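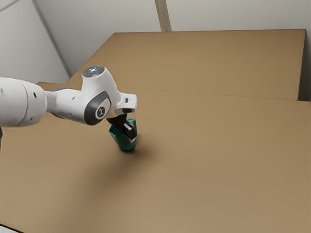

Teal container held over the table in the simulator.

Harkside Robotics Club — Mug Handling Project, Gallery

The Harkside student team spent the winter term on one task in simulation: pick up a mug, carry it over an open table, and keep hold of it. The work was split between two groups. Pesent wrote the motion code. Wandarine handled grasp selection and the scoring script. The renders on this page come from the club's simulator build and were posted on 25 March 2021.

The scoring run is fixed at 100 attempts per code version. Each attempt starts from a new mug position and a new rotation about the vertical axis. An attempt counts only if the mug leaves the table and stays in the gripper until the arm stops. Slips during the carry are logged separately from failed pickups, as the two usually call for different fixes.

Grasp selection works from a list of 126 candidate poses. Most are discarded before the arm moves, either for reach or for contact with the table. The rest are ranked by finger clearance, then by how far the wrist has to turn. The January version ranked them in the opposite order and tended to choose grasps too close to the handle.
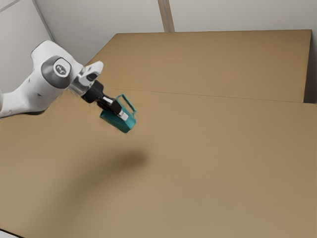 Mug tilted in the gripper, handle to the upper right.

Tilt is not penalized in the current scoring, but it is recorded. A tilted mug is harder to set down flat, and placement is the next task on the schedule. Wandarine has proposed a limit of 7 degrees at the end of the carry. Pesent would prefer to correct the angle at the wrist just before release — both methods will be tested against the same set of start positions.

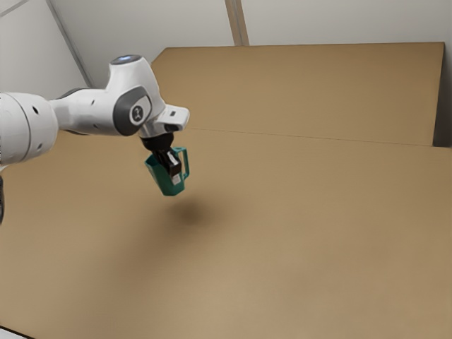 With one finger or both inside the opening, the outer wall stays clear, but the fingers need more vertical room on the way in. The approach height was raised for this group of grasps only.

Remaining items before the Sekiguchi round: a second mug model, placement on a marked target, and a shorter log format. Log files are kept for seven versions back and then deleted.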